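**Bench 11, Pralton**

Rosalind Haverford logged the return at 8:40. Lot 459, handsets, dark, with stands. The form had a box for the name of the sender and the sender had written Nonent, the name of a call center that had closed in April.

She put on the gloves and read the procedure, although she had written most of it. Each handset is to be placed in a stand, screen forward, and left for 600 seconds. If the screen stays dark, the handset goes to Recovery. If the screen lights, the operator records the time and whatever is displayed, and touches nothing.

The first tray produced no entries. The second tray produced one, at 9:26.

The display showed an incoming call. There was no number, only a contact name, and the contact name was Mom. The phone had no SIM card; Rosalind had the empty slot noted in her own handwriting. She recorded the time. The call lasted 30 seconds and the screen went dark.

She walked down the corridor to Renu Rajput in Recovery and laid the sheet on her desk.

"Cached alert," Renu said. "The battery had a little left in it. It woke up and played the last thing it had."

"It had a current timestamp."

"Then the clock is fine."

"The Zisier unit did it too, last year. You remember."

"I remember you writing it up. Poulain sent it back for lack of a category."

Rosalind took the sheet back. Under Remarks she wrote: alert, source not established. She crossed out "not established" and wrote "unknown," which fit the box better.

At lunch she stayed at the bench and ate a roll over the bin. She thought about the call center, the rows of desks, people putting their phones face down at the start of a shift because that was the rule. Some of them would have left in a hurry. She had once left a job in a hurry herself and had gone back only for a coat.

The third tray went out at 1:15.

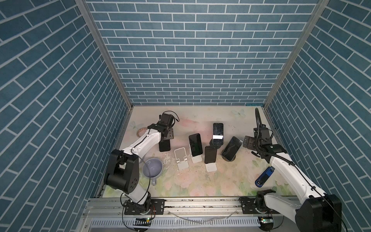

"Why do they have to be standing up?" Renu asked. She had come to borrow the label printer and had not left.

"So I can read every screen from where I sit. Flat on the floor they all look the same, and I'd have to lean over to tell if one had come on."

Renu pulled the other stool over. Neither of them started the timer on the wall, and after a minute Rosalind got up and did it.

At 412 seconds Renu said, "What would you do if you could pick it up?"

"It's against procedure."

"I know. You wrote it."

Rosalind uncapped her pen and set the sheet square with the edge of the bench. She filled in the date, the lot and the tray number. She left the Remarks box blank and moved her 2 spare pens out of the way, so that her right hand had nothing in front of it.

The timer read 455, then 456.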